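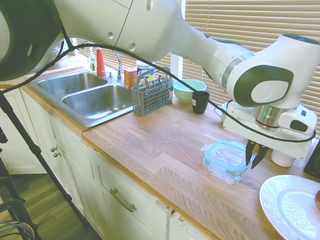
Braço na bancada da copa, com um pote de vidro de tampa azul-clara

De: Shaimaa Slaoui
Para: lista copa-e-apoio
Assunto: Re: [copa-e-apoio] o braço, os turnos e o que muda pra gente
Fevereiro de 2018

Oi gente, respondendo correndo entre uma reunião e outra, desculpem os erros. Vou por partes dentro do email do Seidu, senão me perco.

Seidu Ackah escreveu:
> Pessoal, segunda recebi a escala nova e não entendi. O turno da tarde na
> copa da Ninmont aparece com uma pessoa só. Antes éramos duas. É por causa
> do braço? Ninguém falou nada na reunião de novembro sobre tirar gente.

É e não é. A escala que você recebeu é rascunho, saiu antes da hora, erro meu. A segunda pessoa continua no prédio mas fica metade do turno no estoque, que está atrasado desde o ano passado. Fica assim 8 semanas e aí se revê. Ninguém sai. Pedi isso por escrito à direção e a Huguette Bodin confirmou, encaminho o email dela assim que achar.

> Outra coisa. Disseram que ele ia "cuidar dos potes". O que é cuidar? Quem
> lava continua sendo a gente, quem seca também. Se é só pra levar o pote de um
> lado da bancada pro outro eu faço isso sem pensar.

Justo. Por enquanto é isso mesmo: pegar pote fechado e pôr no lugar. Lavar, secar, abrir tampa, tudo fora do combinado. Faca e panela quente também fora, e isso não muda sem conversa aqui na lista antes. O Shahab quer chegar na louça mais pra frente, prato raso primeiro. Não tem data. Quando tiver eu aviso, e se eu esquecer me cobrem.

Sei que parece pouco. A conta da direção é outra, é o fim do dia: potes devolvidos todos juntos, duas pessoas guardando até tarde, hora extra que depois dá briga pra receber. Se o braço pegar essa parte o turno acaba no horário. Se não pegar, volta como era.

> E a bancada? A gente trabalha do lado da pia o dia inteiro. Com ele ali em
> cima eu fico sem lado direito. Ontem a Mariama teve que esperar ele parar pra
> pegar um copo.

Isso é o que mais me preocupa e concordo com você. Falei com a Mariama Quansah hoje cedo, ela contou a mesma coisa, esperou parada com a mão molhada. Não pode. Ficou combinado assim, vale desde já:

- das 11h30 às 14h o braço fica parado, recolhido, sem exceção
- quem está na pia tem prioridade sempre. Precisou passar, aperta o botão e passa. Não precisa justificar depois
- detergente, porta-utensílios e copos ficam do lado da pia, não mudam de lugar pra facilitar a vida da máquina. Se alguém pedir pra mudar, manda falar comigo
- o cabo tem que ficar fora do caminho de quem lava. Hoje ele passa por cima da pia e eu não gosto. Shahab disse que refaz a passagem até sexta

> Por último, quem responde se quebrar alguma coisa? Um pote no chão com ele
> ligado vai ser culpa de quem?

De vocês é que não. Anota no caderno da copa, hora e o que foi, e pronto. Já caíram 2 potes na fase de teste na Zodville e saíram da conta do projeto, aqui vai ser igual. Se tiver vidro no chão: para o braço primeiro, varre depois. Ramal do Shahab Shirazi é 3121, atende até as 18h. Depois disso é desligar e deixar pro dia seguinte, ninguém fica até mais tarde esperando técnico.

Agora coisas que o Seidu não perguntou mas me perguntaram no corredor.

Treinamento. Vai ter, em horário de trabalho, pago. Turmas pequenas, na própria copa. Quem fizer fica podendo ligar, parar e reposicionar. Pedi que isso entre na descrição do cargo, pq se é tarefa a mais tem que aparecer no papel e no salário. Resposta ainda não veio. A Huguette diz que precisa passar pela Neagu, que cuida da folha. Vou insistir.

Metas. Não existe meta de potes por hora pra ninguém. Se algum supervisor comparar o tempo de vocês com o do braço, me escreve no privado com o nome. Sério.

Quem não quiser trabalhar do lado dele: me fala até o fim do mês. Tem 9 vagas de tarde somando os outros prédios, incluindo o Lilach, e dá pra trocar sem perder adicional. Duas pessoas já pediram, sem drama nenhum.

Acho que ficou faltando a questão do barulho, a Mariama comentou que de manhã cedo, com a copa vazia, incomoda bastante. Não medi, não sei dizer. Quem tiver opinião escreve aqui na lista mesmo, prefiro que todo mundo leia.

A escala corrigida vai amanhã, ignorem a outra por favor. Seidu, obrigada por ter posto tudo num email só, me ajudou muito, e desculpa de novo pelo sustô com o rascunho.

Tenho que correr
Shaimaa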